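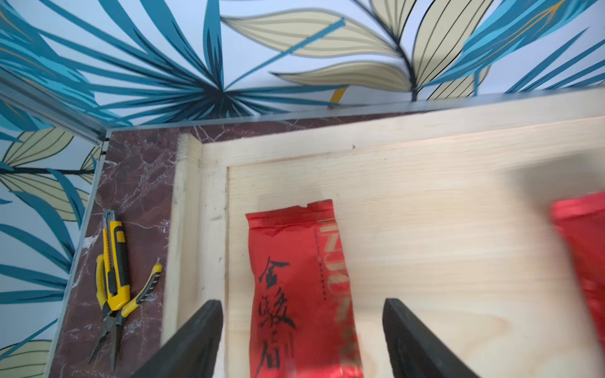
El jin jun mei en su bandeja, con el sobre rojo ya abierto.

Rincón del té, abril

Bueno, por fin me siento a subir esto. Llevo desde el invierno prometiéndole a Hala Boutros que le enseñaría cómo ha quedado la encimera del té, y como siempre me lío con otras cosas, aquí va todo junto y un poco desordenado. La galería empieza con una sola foto, la que más me gusta, y debajo voy dejando las notas que tenía apuntadas en la libreta para las siguientes. Las iré colgando cuando las tenga.

Sobre el té
Lo que se lee en el sobre, 金駿眉, es jin jun mei, un té negro chino (rojo, que dirían allí) hecho con brotes muy tiernos. Me lo descubrió Wissam Khasawneh en una cena larguísima, y desde entonces lo pido cada pocos meses. Sabe a miel, a boniato asado y un poquito a cacao, y no amarga casi nada aunque te despistes. Yo me despisto mucho.

Sobre los sobres
Me encanta el papel rojo brillante con esos caracteres negros enormes, y las letras doradas en vertical al lado. Ya sé que un bote grande sale más a cuenta y ocupa menos, me lo dice Zaid cada vez que viene, pero abrir uno de estos a media tarde tiene su cosa – es como un regalito. Los vacíos los guardo un tiempo como marcapáginas. Tengo una novela de 48 capítulos que lleva cuatro dentro y ya no sé por cuál voy.

Sobre la bandeja
Madera clara, con la veta bien visible y el borde levantado para que no se escape nada. Es de Dromenik y la compré de segunda mano por 17 euros, regateando fatal. Dudé entre esta y una lacada en negro preciosa, pero sobre el mármol oscuro la negra se habría perdido. La paso con un paño apenas húmedo y la seco enseguida, que a estas maderas no les gusta nada el agua. Alguna motita oscura tiene, y ahí se queda.

Sobre la encimera y la pared
El mármol marrón rojizo venía con la casa y al principio lo odiaba, lo confieso. Quería cambiarlo por algo blanco, pedí presupuesto y se me pasaron las ganas de golpe. Luego llegó el papel pintado de plantas y de repente los dos se entendían. Lo colocamos entre Dalal Abou Jaoude y yo en una tarde que se alargó hasta las tantas, con una pizza fría y discutiendo por dónde empezaba el dibujo (¡por la esquina, Dalal, por la esquina!). Hay una junta que no casa del todo y no pienso decir dónde está.

Sobre las herramientas
Los alicates de punta fina y el cúter amarillo y gris viven en esa encimera más de lo que deberían. Mi cocina es también mi taller, qué le voy a hacer. Ando montando unos ganchitos de alambre para colgar los coladores y todavía me faltan unos cuantos. Rawan Harb quiere que le haga otros para sus tazas, así que va para largo.

Cómo lo preparo
Por si alguien se anima: un sobre entero en una tetera pequeña, agua recién hervida que dejo reposar un poco y una primera infusión cortita, de 22 segundos. La segunda la alargo a 40. Después ya voy a ojo, añadiendo tiempo hasta que el color se queda flojo. Nada de leche ni de azúcar, aunque mi tía le pone las dos cosas y se lo bebe tan feliz.

Pendiente de subir
La tetera de barro, que merece una foto con buena luz de la mañana. La balda nueva cuando esté atornillada (la tengo apoyada en el pasillo). Y los ganchos, claro, si me salen derechos.

Si alguien conoce otro papel de plantas parecido, pero en tonos más claros, que me escriba, que ahora le he echado el ojo a la pared del recibidor.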